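March 20, 2019

## On the Keeping of Household Meter Readings

Readers of this blog will be aware that the household has recorded its water use since the move to Hirnon. The purpose of the present entry is to set out how the record is kept and what has been learned from it.

Readings are taken on the first day of each month, before breakfast, and entered in a bound notebook. The meter stood at 1,303 when the November reading was made. The figure is copied to the supplier's form on the same day, as estimated bills in this district have proved unreliable. Two such bills were disputed last year and both were corrected.

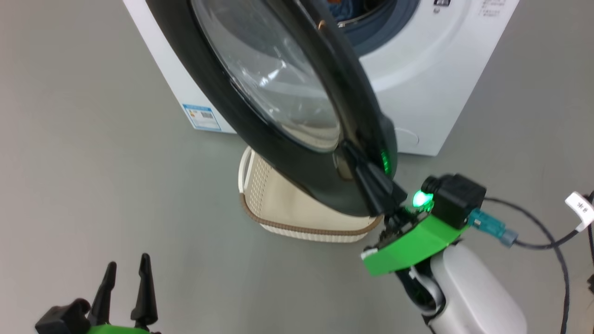

It should be noted that the meter in Kuruc Lane is shared with the neighbouring flat, and that a private agreement governs how the charge is divided. The agreement runs to 3 pages and was last revised before the pipework was renewed. A further revision is now required, in particular to the clause on garden taps, which assumes a hosepipe that neither party owns.

Correspondence on this matter should be sent by letter. The earlier entry on reading a gas meter in poor light remains available in the archive, and a short correction has been added to its second paragraph. The next entry will deal with the storage of old bills.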